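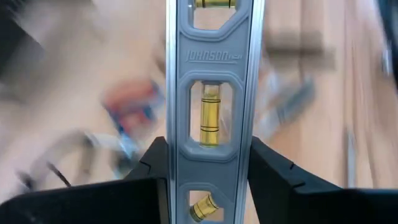 A spirit level in the gripper during bench work at Sarnaldale.

Bench rules, second edition

Many of you wrote in after the April issue to ask whether the Sarnaldale bench rules were ever going to be written down properly, and I'm very happy to tell you that they are! Anca Filip has spent a good part of the spring turning our pile of sticky notes into a real document of 16 pages, and it is now the one we all work from, on the Stodden arms as well as the older Minja cell.

The part I'd like to share is the section on hand tools, which got the most discussion by far. A robot holding a hand tool is a different thing from a robot holding a foam block, and a risk assessment that covers the arm alone leaves out half the story. So the tool now counts as part of the gripper. If you swap a level for a screwdriver, you go back to the sheet, look at the length, the edges and the weight, and sign again before anything moves. It takes a few minutes and yes, there was some grumbling (a fair bit of it mine).
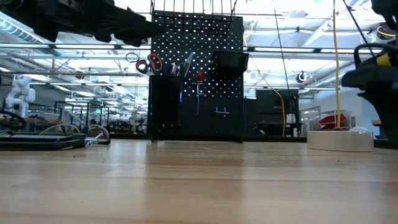
Anca was also firm about where tools live between runs. Anything sharp or pointed goes back in a holder or on the pegboard before the arms are powered, and the tabletop gets a look-over for bits and pieces at the same time. Cables are checked through the arm's whole reach, with someone slowly jogging it to the far corners while a second person watches for snags.

Speeds stay where they were. For any new tool the first run is capped at 115 millimeters per second, going up to 400 once three clean runs are in the log. Grip force is set for each tool and written on its card, and please don't borrow the number from a similar one, however tempting that is late in the day.

The folks at Nangate have kindly offered to read the draft with fresh eyes, and their comments should be with us soon. If you'd like a copy too, drop Anca a note or stop by the bench any Monday after lunch, when she'll be glad to go through it with you.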